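Ticket 3688: Dish rack on long counter, plates leaning
Status: Open, waiting on part
Opened by: Torunn Engström
Assigned to: Ferenc Szalai
Location: Vestidcombe, brown tabletop 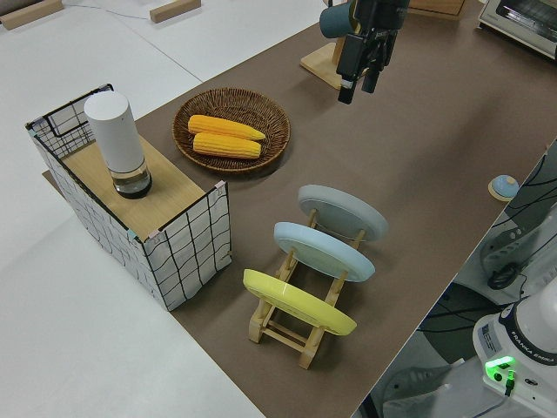 Attachment 1. Rack with three plates, below and right of the corn basket.

March 13, 2026, 09:14, T. Engström
Plates in the slatted pine rack lean too far and slide toward the front when the rack is moved. The yellow plate in front is the worst. Same rack as in ticket 900. No breakage.

09:40, F. Szalai
Which plates are in it, and in what order? Are the crossbars seated?

10:02, T. Engström
Gray at the back, pale blue in the middle, yellow in front. One crossbar turns by hand. The others are tight.

11:25, F. Szalai
Took the plates out and checked the rack on a flat surface. No rocking, legs are even. The loose crossbar has play at one end. Dowel is worn, hole is fine. Tried a paper shim: held for 50 lifts, then worked out again. Not a fix.

11:48, F. Szalai
Replacement dowel requested from Padilla, item 59. Glue on fitting, clamp overnight.

13:10, H. Nygård
Can the mug stand stay where it is?

13:16, F. Szalai
Yes. Stand, basket and cabinet are not affected. Do not carry the rack loaded until the dowel is in.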